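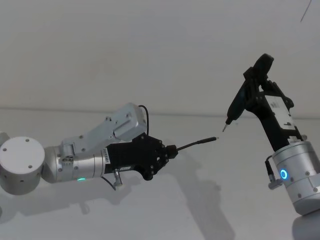 The two arms over the white table, cable plug on the left and screwdriver on the right, with a short gap between the tips.

Povari two-arm planning software
Progress report to the Rutetti fund
29 November 2021
Prepared by Valdir Medeiros

Dear friends at Rutetti,

Thank you again for your patience with the timing of this report. I wanted to wait until the new planner had run on the real arms before writing, and I'm glad I did, as I have a good deal more to tell you than I would have had at the start of the month. I will try to keep to the headings you asked for, though those of you who have read my earlier reports will know that I wander.

What we set out to do this period

The plan called for three pieces of software: a shared planner that treats the two arms as one system, a better way of finding the tip of whatever each gripper is holding, and a replay tool so that we can look back at a run and see what the software believed at each moment. The first two are in daily use. The third works, but I wouldn't yet hand it to anyone outside our group without sitting next to them.

The planner

Until this fall each arm planned its own path and then asked permission to move. This was safe and terribly slow, and when the tools had to come close together (a plug held out by one arm, a screwdriver bit brought up to it by the other) the arms would often sit there politely waiting for each other until the time limit ran out. The new planner, which we have been calling Yeh in the code and now can't seem to stop calling Yeh out loud, searches for both paths together and gives the held objects their own shapes, so a thin cable sticking out of the fingers counts as part of the arm for as long as it is being held.

We ran it on 1607 saved start positions in simulation. It found a path for both arms in all but 77 of them. I went through those 77 by hand over several evenings, and most have the same trouble: the arm with the screwdriver has to turn its wrist the long way around to bring the bit in at the right angle, and the search gives up before it gets there. I have a change in mind for this that lets the planner pick the wrist direction first. It is half written and I am hopeful about it.

Finding the tips

I'll admit this part took longer than I promised you. A cable doesn't sit in the fingers the same way twice, and the tip can end up well away from where the gripper's position alone would put it. Our old method simply assumed a straight cable of known length. The new one looks at the tip from the camera just before the approach and corrects the plan. I trained the tip finder on 907 pictures that I had labeled myself, and then checked it against another 768 that it had never seen. It does very well on the screwdriver bit, which is stiff and always the same shape. It does less well on the plug when the plug is seen against a dark gripper, and against the plain white wall it does fine. I mention this because our bench is white nearly everywhere you look, and I don't want anyone to read the good results as a promise about a busier workplace. Labeling pictures with darker and more cluttered backgrounds is my first job for the next period.

Control

The approach now slows down by stages as the gap closes, and either arm can call a stop for both. I also moved the stop check out of the planner and into the low-level control loop, where it should have been from the beginning. It was a dull week of work and I am very happy it's done! The one thing still bothering me is a small delay between the two arms when they start a move together. On long moves it doesn't matter, but on the last short one it makes the tips drift a little sideways. I have logged it carefully and will look at the clock settings next.

The replay tool

Plakico (the replay tool, for those new to these reports) now shows the planned path, the measured path and the corrected tip position on one timeline. Loading a long run is still slow enough to go and make coffee, and the search box only understands run numbers. I would like it to understand plain notes as well, so that I can type "wrist the long way" and get what I want.

Requests

There is no change to the budget. I would like your agreement to move the work on unplugging into the following period, so that the tip finder can have the extra labeling time it needs. If that is all right with you, a short note is plenty, and I will send the revised schedule with the next set of results.

With thanks and warm regards,
Valdir Medeiros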